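Lesside Returnable Food Box Scheme

Progress report to the funder
Period ending 30/04/2022

Summary

The scheme lends reusable boxes to people buying takeaway food in Lesside and Adley. Customers borrow a box when they order, eat at home or at work, and bring it back to any of the shops taking part. The grant paid for the boxes, the washing equipment, the delivery trike and the wages of two part-time staff.

All 2000 boxes in the original order have been delivered and are in use. 409 people are signed up as borrowers. Two washing points are running, one in each town. The school meals trial has not started and we are asking to move it into the next period. We are within budget overall, although water and power have cost more than we planned and printing has cost less.

Boxes and lids

The first delivery came in two parts because the supplier was short of lids. We started with the boxes we could cover and added the rest when the second part arrived. The shops were told in advance and it caused little trouble apart from one weekend in Adley when there were plenty of boxes and hardly anything to put on them.

Lids remain the weak point. The boxes stand up well to washing but the lids go slightly out of shape if they are stacked while still warm, and after that they leak. The washing staff now leave them standing in racks until they have cooled. This takes up most of the bench space in Adley in the evening. We have asked the supplier whether a thicker lid would fit the same box and have been sent samples in two weights. The heavier one fits well but is stiff to open, and several older customers who tried it did not like it. The lighter sample is being tested now.

So far 200 boxes have been taken out of use. Most were cracked at the corner or stained beyond what customers will accept. Curry and beetroot are the main causes of staining. The boxes are still sound when stained, and we have kept the better ones for a shop that sells dry goods and is happy to use them behind the counter. Cracked boxes are being stored until there is a full load for the supplier, who takes them back under the purchase agreement.

We had expected more boxes to be kept by customers. The shops think the deposit is set at about the right level and we do not plan to change it.

Shops taking part

Wattanapong joined at the start and is still the busiest lender. Their soups leave in the round box and their rice dishes in the flat one, and the owners have changed their printed menu so that the returnable box comes first and the throwaway tub is listed as an extra. We would like other shops to do the same. It appears to have made more difference than any of our posters.

Alo, the bakery and salad counter on the Adley side, came in later. Their trade is nearly all at lunchtime and most of their customers work close by, so boxes come back quickly, often the next morning. They have asked for a smaller size to hold a single portion of salad. The supplier makes one, but it uses a different lid, and adding another lid would make sorting slower. We have told Alo that we will look at it again once the lid question is settled.

One shop has left. The owner found that staff were forgetting to log boxes out at busy times and did not want to keep being chased about it. We accept that the logging was too slow. It took three screens to lend a box, and it now takes one. The shop has said it may come back after the summer.

The fish and chip shops have not joined and we do not expect them to. Hot fried food goes soft in a closed box, and venting the lid would make it useless for everything else.

Borrowers

Most borrowers signed up at the counter. Very few came through the website, and the leaflet drop in Adley brought in hardly anyone, so we have not repeated it. What remains in the printing budget has been held back.

People may borrow without a phone by using a paper card, which is stamped when a box goes out and stamped again when it comes back. We had thought of the card as a stopgap but it is popular, and some shops prefer it because it does not depend on the signal. We will keep it. The cards do mean that our records are less complete, as a stamped card is only entered when it is full and handed in.

The complaints we have received fall under a few headings. Some customers did not understand that a box can be returned to any shop, and walked back across town to the one it came from. The wording on the base of the box has been changed for the next print. Others were unhappy that deposits are returned as credit unless cash is asked for. We have reminded shops that cash must be offered. There were also two complaints about a smell of detergent, both from the same week, when the dosing pump in Lesside was set too high.

Washing

The Lesside washing point has worked steadily. The machine is a standard commercial model and the staff are used to it. It was out of action for part of a week in April with a blocked drain, and the boxes were sent to Adley. The landlord paid for the repair.

Adley is harder. The room is small, the hot water runs out towards the end of a long shift, and the door opens straight on to the yard, so everything has to be moved when the trike arrives. We have looked at another unit on the same road. The rent is higher but it has a larger boiler and a proper loading door. A short paper with the costs is attached separately and we would welcome a decision before the present lease is renewed.

Environmental health visited both sites. They were content with the records and asked for one change, which was to keep the clean racks further from the sorting bench. This was done the same day in Lesside. In Adley it meant taking down a shelf.

Transport

The trike makes one round in the morning and one in the late afternoon. It has been reliable apart from punctures. The hill between the two towns is slow going with a full load, and in wet weather the rider has had to make the trip in two parts. We have changed the order of stops so that the heaviest collection is done last on the way down.

Parking outside Wattanapong remains a problem at the end of the afternoon. The council has been asked whether the loading bay hours can be extended and has not yet replied.

Collection and sorting

Returned boxes used to be stacked on the counter, which the shops disliked. They are now dropped into bins and the bins are swapped on each round. We tried shallow crates first, but they filled up by early afternoon and could not be left where customers would see them. A large, deep bin holds far more and is easier to hose out afterwards. The drawback is reaching the bottom of it, and staff with bad backs have been put on racking instead while we look at a raised stand.

Sorting is done by hand at both sites. Boxes and lids are separated, scraped, and stacked by size before washing. Food waste goes to the council collection. Items that are not ours turn up every day, mainly tubs from supermarkets, and these are rinsed and put out for recycling. We have stopped trying to return them to anyone.

The sloping sides on the deeper type of bin mean that they nest when they are not needed, so spare ones can be kept in the passage at Lesside without blocking the fire exit. The bottoms scuff with use and we will have to allow for replacements in next year's costs.

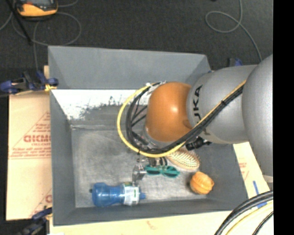

School meals trial

The trial was meant to begin in April with packed lunches for trips. The school kitchen changed contractor shortly before the start and the new contractor wanted to see our cleaning records for a longer period than we could then provide. We now have those records and have sent them over. The school is still keen. We ask that this part of the grant be carried forward, with no change to the amount.

Spending

Boxes and lids came in on budget. Wages are slightly under, as the second post was filled later than planned. Water and power are over at both sites and we expect that to continue. Printing is well under. We propose to move the printing underspend across to cover power, and need your agreement in writing before we do so.

Next period

Choose a lid and place the order.
Settle the Adley lease.
Start the school trial.
Bring two more shops in on the Lesside side, where there is still spare washing time on weekday mornings.
Fit the raised stands for the bins.
Send the cracked boxes back to the supplier.

The spending sheet, the box register and the paper on the Adley unit are attached.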